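Slots, notches and curves: cut boards from the Pludgate workshop

Gallery and notes, job 2116

The page covers one run of laser-cut wooden boards made at the Pludgate workshop. Sheet stock came from Maksymiv, cutting was done on the Jolex bed, and the finishing trials used Grisico clear oil. The notes are arranged in working order and are meant for people who draw or cut similar parts. Dimensions are in millimetres. The drawings are kept separately under the same job number.

Sheet stock

Sheets were delivered in September and stored flat for two weeks before the first cut. Each sheet was marked on the back with the direction of the grain and the delivery number. Sheets with a bow of more than 2 mm across the width were put to one side and used for test pieces. The rest were cut to a working length of 728 mm, which fits the bed with room for clamps at both ends.

Grain on the face runs straight for the most part. Where it wandered, the sheet was turned so that the wandering part fell in the waste strip. Surface dust was removed with a dry cloth. No sanding was done before cutting, as fine dust left in the grain tends to scorch and leaves a brown shadow next to the line.

Layout

The boards combine two kinds of opening. Slots are straight, narrow and round-ended. The shaped openings are irregular, with wavy edges, short tabs and tight inside corners. Both kinds are drawn on the same layer but given different line colours, so that the speed can be set for each.

Slots follow the grain. A slot laid across the grain leaves short fibres between itself and its neighbour, and these break out when the waste is pushed through. With the slots parallel to the grain the bridges stay sound, even where two slots sit close together. The spacing between slots was increased after the first test piece, then left alone for the remainder of the job.

Rounded ends are drawn as full half circles. Early drawings used square ends with a small fillet, and the beam slowed at each corner. The dwell showed as a darker dot. Full half circles let the head keep a steady pace and the dots went away.

Notches along the outer edge are for registration against a stop. They are cut last, in the same pass as the outline.

Cutting

Order of work is inside to outside: small holes, slots, shaped openings, outline. If the outline is cut first the board is free to drop or shift on the bed, and anything cut afterwards will be out of place. The error may be small enough to miss until the parts are offered up to each other.

Small round holes are cut at reduced power. At full power the start point leaves a nick in the edge, and on a small hole the nick is a noticeable share of the circumference. The lead-in is placed inside the waste disc. For slots it is placed halfway along one long side, never at the rounded end.

Masking tape was used on half the sheets as a trial. Taped sheets came off the bed cleaner, with less smoke staining on the face. The tape took a long time to lift from the narrow bridges between openings, and on two boards it pulled up a sliver of the face. Untaped sheets needed a wipe with a damp cloth and nothing more. Tape was dropped for the second half of the job. 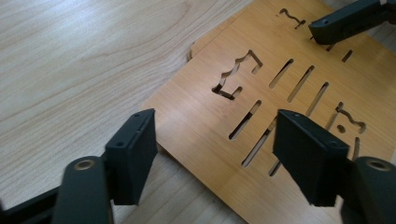
Waste pieces are pushed out from the face towards the back. Most fall away when the board is lifted. Those that stay are held by a few fibres at the lead-in and need light pressure from a blunt peg. A knife should be kept away from the shaped openings: the wavy edges are easy to slice into, and a nick there cannot be dressed out without changing the profile.

Waste from the slots is thrown away. Waste from the shaped openings is kept in trays, sorted by outline, until the job is signed off. It serves as a quick gauge. If the piece drops back through its own opening with the same slight play all the way round, the cut was square. If it binds on one side, the bed or the lens needs checking.

Edges

The cut edge is darker than the face. Depth of colour depends on speed, on air flow and on the glue between the layers where a layered sheet is used. No attempt was made to remove the colour on this job. Sanding the outer edge is simple enough, but sanding the inside of a narrow slot is slow and rounds the corners of the face, so a board with pale outer edges and dark slots would be the result.

Loose soot is another matter and has to come off. A stiff nylon brush is run through each opening, then the board is tapped on its edge over a bin. A strip of white card drawn through a slot shows whether the soot is gone. The brush should be replaced when the bristles splay, as they will then mark the face.

Checking

Every board is checked on a flat table in side light. The order is fixed:

Outline and notches against the stop.
Slots for width, using the steel gauge.
Round holes for nicks at the start point.
Shaped openings for missing tabs and for fibres left in the corners.
Back face for scorch marks from the bed.

Tabs are the commonest fault. A tab that projects into an opening has grain running either along it or across it. Where the grain runs across, the tab can snap during clearing and leave a ragged step. Boards with a broken tab were not repaired. They went to the finishing trials.

Scorch marks on the back come from the beam reflecting off the support bars. Raising the sheet on pins reduced them. Moving the pins clear of the openings removed nearly all the rest, at the cost of a fresh pin layout for each drawing.

Finishing trials

Grisico clear oil was tried on spare boards in one, two and three coats. One coat warmed the colour slightly and left the grain easy to read. Two coats gave a more even surface. Three coats filled the ends of the narrowest slots and had to be cleared with a pipe cleaner while the oil was still soft. Two coats is the present standard.

Oil is applied with a folded cloth, working along the grain. The cloth is kept nearly dry when passing over the openings. Any oil that runs down a cut edge picks up residual soot and carries it to the back, where it dries as a grey line. Boards are stood on edge to dry, with a gap between them.

Unoiled boards are also supplied. They mark easily and should be handled by the edges. Pencil marks come off with a soft white eraser, but a coloured one may leave a stain.

Storage and packing

Finished boards are stacked face to face with plain paper between them. Without paper, a tab on one board can catch in the opening of the next when the stack is slid apart. Stacks are lifted, not dragged. Boards are kept flat in a dry cupboard away from the heater, under a plain cover sheet cut from offcut material.

For posting, the notch corner is padded with folded card. Damage in transit has been limited to this corner so far.

Drawing files

Files are saved at full size with one unit equal to one millimetre. The minimum bridge between any two openings is set in the template and should not be overridden. Curves are to be joined before export. An open curve looks the same on screen but makes the head lift and restart, and the restart shows in the cut.

The line limit in the Jolex software as set up at Pludgate is 2000 segments per file. Wavy outlines traced from a hand sketch can pass this easily. Simplifying the curve by a small tolerance brings the count down with no change that can be seen in the wood.

Notes last revised November 2021. The slot gauge is kept in the top drawer beneath the cutting bench and should be returned there after use.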